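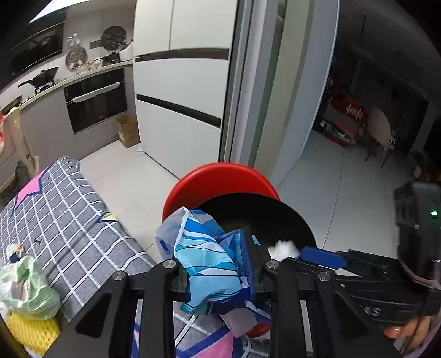
Regular Coffee, Paper Book, Snail Mail: Words We Had to Go Back and Fix

Speaker notes, Kundance Monday Talks, Feb 14, 2022
Ladan Ebrahimi

Slide 1. Title
Wait for the door to close. Say hello, thank Shirley for the introduction (check she's still pronouncing it LAH-dan, she was great last time). Remind people there are word slips on the chairs and they should hang on to theirs until the end.

Start cold: "What did people call an acoustic guitar in 1900?" Let them shout. Somebody always says lute. The answer is "a guitar." That's it! It was just a guitar. There was no other kind to tell it apart from, so it didn't need a first name.

Slide 2. The word for the word
Retronym. Write it big. Retro, back, plus the -nym from synonym and antonym. It's a new name for an old thing, and we need it when some newer thing has moved in and taken over part of the old name. The word itself is pretty young, from around when digital watches were filling up the stores, and that gives you a lovely one right away: analog watch. My grandfather wore a watch his whole life and in his last ten years he was wearing an analog watch, and he never changed the strap, let alone the watch.

Pause here. Let that one land, because it's the whole talk really. The thing stays put and the name moves.

Slide 3. Quick fire
Read these fast, no commentary:
landline
snail mail
film camera
cloth diaper
whole milk
brick-and-mortar store
silent movie
World War I

Stop on World War I. People at the time said the Great War, or just the war. You can't have a First until you're pretty sure about a Second. Don't rush this, it's the one that makes a room go quiet.

Then silent movie, to bring them back up. They were movies! With a piano going, and half the audience reading the cards out loud to the other half.

Slide 4. My collection
I've been keeping a list since college. It had 97 on it when Nima Tehrani asked me to give this talk, and I decided I was going to walk in here with 100. I went digging through old catalogs, I bothered my students, I bothered my dentist (manual toothbrush, thank you). I have 100. Number 100 is "in-person meeting," and I'm a little embarrassed it took me so long, given the last two years.

Ask for hands: who said "in-person" more than once a month before 2020? Who said it today?

Slide 5. How they get built
There are a few usual ways, and once you see them you can spot these things anywhere.

The material: cloth diaper, paper book, glass bottle.
The power source: manual typewriter, push mower, acoustic guitar again.
The place: landline, field hockey (if you grew up where hockey means ice), brick-and-mortar.
The insult: snail mail. I love this one. Mail had done nothing wrong.
The compliment: classic, original, real, old-fashioned. Old-fashioned oatmeal! It was oatmeal.

Azadeh Ghorbani pointed out to me that the compliments are mostly on food and the insults are mostly on machines. I haven't tested that properly but I've been turning it over for weeks. If anyone has a machine with a compliment on it, I want it.

Slide 6. Break for the game
Two minutes, with your neighbor. Think of something in your kitchen that needs an extra word now and didn't when your parents were kids. Give the extra word too. Walk around while they do it. If a table gets stuck, give them "stovetop popcorn."
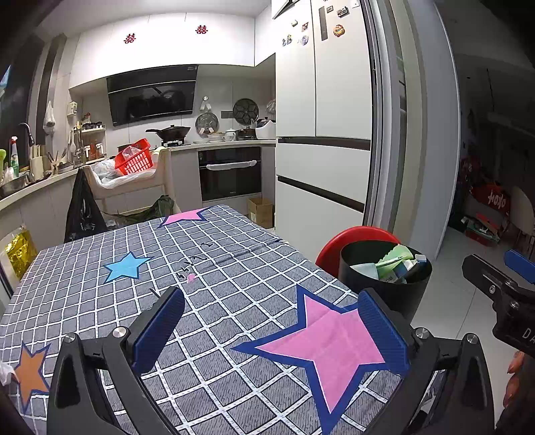
Checked tablecloth with pink and blue stars

Take four or five answers. Good ones from the practice run at Simin Bagheri's: loose tea, stick butter, gas stove, regular coffee. Regular coffee is a wonderful mess. It can mean not decaf, or not flavored, or not large, and in some parts of New England it means with cream and sugar. Same two words, four different enemies.

Slide 7. When the old name wins
Sometimes the newcomer never gets to keep the plain word. We say "electric car" and a gas car is still mostly just a car. But listen for it. "Gas car" is coming up fast, I hear it weekly, and I think within our lifetimes somebody's going to have to explain to a child why you'd ever say "electric car."

Email is the fun one. For a while it was electronic mail, a kind of mail. Now if I say at work "did you check your mail," you look at a screen.

Skip if behind: horseless carriage. It goes the other way around, the new thing borrowing the old name, so strictly it isn't one of ours. Someone will ask about it regardless.

Slide 8. The sad little group
Words I think are on the edge. Say them and let people argue:
phone (do we need "cell" anymore?)
TV (live TV, regular TV, TV TV)
book

About that last pair in TV: we do this thing in English where we double the word. "Do you mean coffee or coffee coffee?" It's a homemade retronym, put together on the spot, and small kids do it beautifully. My niece asked whether we were going in the car or the car car. The first was a toy. Linguists have a few names for the doubling and my favorite is the salad-salad one: tuna salad, or salad salad?

Slide 9. Word slips
Have them hold up their slips. Each one has an old plain word on it: bike, milk, oven, clock, pen, soap. Ask them to turn it over and write the longest honest name they'd need for it today. Bar soap is easy. Pen is harder than it looks (ballpoint? ink? "a pen you write with"?).

Collect in the blue folder. I'm typing all of them up before the April meeting.

Slide 10. Questions
Likely ones:

Do other languages do this? Yes, plenty. My Persian examples are on the spare slide after this one, only go there if asked.

Is it a retronym if it's a person? I say yes. Our family had one Ali until my cousin was born, and then overnight my uncle was Big Ali. He was five foot four.

Isn't this just adjectives? Partly! The test I use is whether the old thing would have sounded silly with the extra word on it before the new thing came along. "Cloth diaper" fifty years before disposables would get you a funny look.

Leave the list up on screen while people get their coats. Handouts are on the side table by the coffee. Regular coffee.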